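The cube that would not go on the plate

By Delphine Haverford in Gerngate

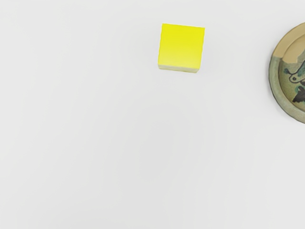
On Monday evenings the robotics club of Watness College meets on the second floor, in a room where the heating is either off or too strong. There are not many members, and most of them have never touched an industrial robot. They work in simulation, on school computers, and the task they chose for this year sounds very small: a program must learn to pick up a cube and put it on a plate. In the simulator the cube is yellow, the table is nearly white and without any pattern, and the plate has mottled greens and browns on it, with a dark blotch that the students call "the crow". I asked why they did not take a plain plate. Latrice Rosenthal, who is seventeen, told me that a plain one was too easy to find and they learned nothing from it.

She showed me the list of attempts from the autumn. There were 363 in the first series, and in 247 of them the cube finished somewhere on the table. The club keeps all of these failures in a shared folder and gives them names. My favourite is "polite", where the gripper stops above the cube and waits until the time is over.

Their teacher, Sunita Achterberg, came to Gerngate from a job in packaging machines. She does not correct the code during the lesson. When a student asks her what is wrong, she usually asks to see the last attempt again, slowly. I found this a little hard to watch, because one boy looked at the same four seconds for most of an hour. Then he noticed that his program measured the height of the cube from the floor and the height of the table was forgotten. He said a word I will not write, and everybody laughed.

In spring the club will go to the Jivance Cup, a competition for schools. Each team receives the same simulated table, but the positions are changed before every run, and nobody may see them in advance. Last year Watness came eleventh. Juniper Ridgeway, who was then the youngest in the team, still remembers that the cube was put very near to the plate and the gripper pushed the plate away.

"We had trained only with big distances," she said. "It was our own fault."

Now she writes the part that chooses new positions for practice. Some of them are quite unkind. When I left, at half past seven, she was starting a series that should run through the night, and Latrice was looking for the key of the room.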